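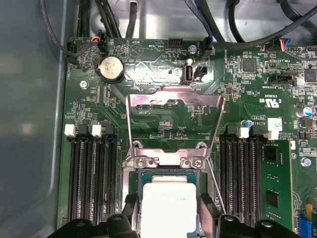
Load plate up, processor in, the four memory slots on the left empty.

I gave up my car in July. I had been meaning to write about it ever since, and tonight the upstairs neighbor is moving furniture again, so I may as well be awake for a reason.

The car was not a good car. It was beige when I bought it and a sort of weathered oatmeal by the end, and the heater had two settings, off and Sahara. But it was mine, and it lived on the street outside my building in Stitumberg, where it collected leaves, parking tickets and once a full set of someone else's patio cushions. I drove it to the supermarket and to work when it rained. I worked out what I was paying for that privilege one evening with a shoebox of receipts, and the answer for the year was $2,802, not counting gas. I put the lid back on the shoebox and went for a walk, which at least was free.

So now I take the bus. The number 7, to be exact, which leaves from outside the Farahani bakery and is supposed to come every 10 minutes. I have come to think of this as a statement of the bus's hopes for itself. Some mornings two of them arrive nose to tail, the first one packed to the doors and the second with a single man on it eating an egg. I always end up on the first. I have tried waiting, and then the man with the egg sails past without stopping.

The bakery is the real danger in the arrangement. A late bus plus a warm cinnamon roll at 7:40 in the morning adds up to a second car payment if you're not careful. I did try bringing toast from home. Toast does not travel well in a coat pocket.

People ask if I miss driving. I miss the trunk. You don't appreciate a trunk until you've carried a bag of potting soil home on your lap, next to a woman in a cream coat, on a route with that many speed bumps. I also miss singing. You can sing on a bus, but it changes how much room you get.

What I did not expect was to know the neighborhood better. I drove down Arkine Street for almost the whole time I had that car and could not have told you there was a clock repair shop on it. It has 500 clocks in the window, according to the sign, and as far as I can make out no two of them agree. The bus sits at the light there long enough for me to pick whichever one says I'm early.

I sold the car to a teenager from the next town, who walked around it slowly and asked if the color was original. His mother waited in a nice blue sedan with the engine running. I told him about the heater. He seemed pleased.

They've stopped dragging things upstairs. The wardrobe, or whatever it is, sounds like it's back where it was last week.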